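Sharpening Kitchen Knives on Water Stones

Two stones cover most kitchen work: a 1000 grit for setting the edge and a 2000 grit for refining it. A coarser stone is needed only for chips. The Cerkon stones used at our bench are soaked until bubbling stops. Splash-and-go types need surface water only.
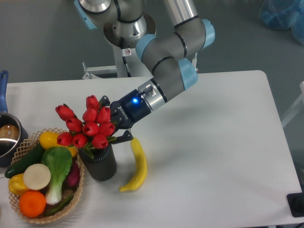
Set the stone on a damp cloth, short end toward you. Mark the bevel with a felt pen, make two light strokes and check where the ink has come off. Ink left at the edge means the angle is too low. Ink left at the shoulder means it is too high. 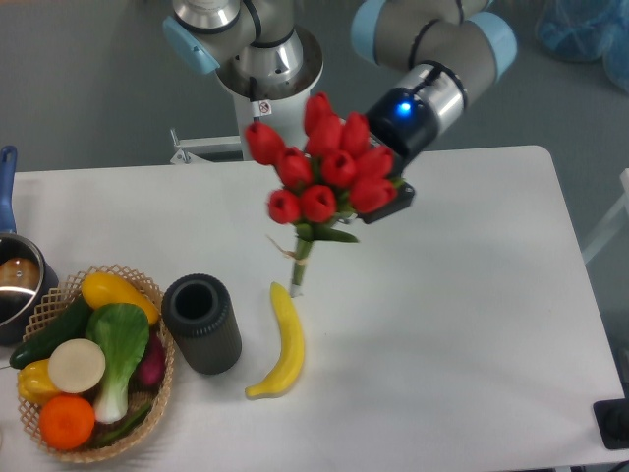 Marisol Llanos writes that she skips the ink on her Alska paring knife and goes by the burr alone. With a bevel that narrow she finds the pen mark too small to read.

Either check is acceptable. Work one side until a burr runs from heel to tip, then change sides. Finish on the finer stone with light alternating strokes.
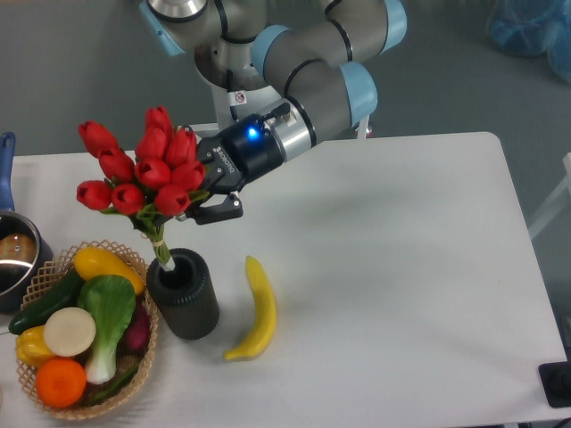

Flattening and Storage

Draw a pencil grid on the stone and rub it on a flattening plate under running water until the lines are gone. Rinse off the slurry. Air-dry the stone on its long edge, away from heaters.
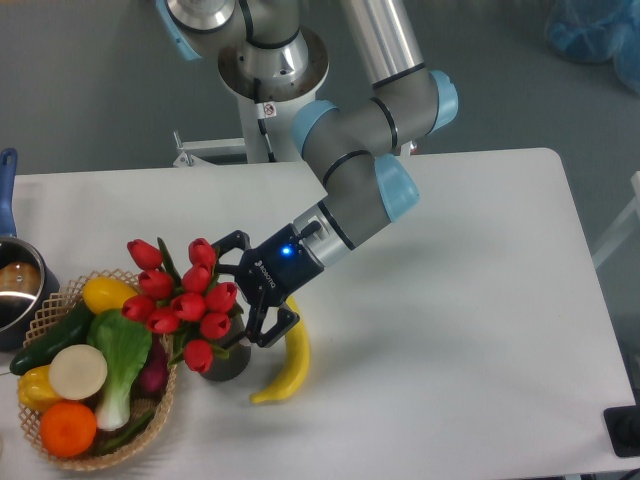
Bench height affects the angle more than most people expect. Ours is 39 inches, which suits a standing user of average height. A plain white rectangular table will do if it doesn't rock, and the light surface makes dark slurry easy to spot when wiping down.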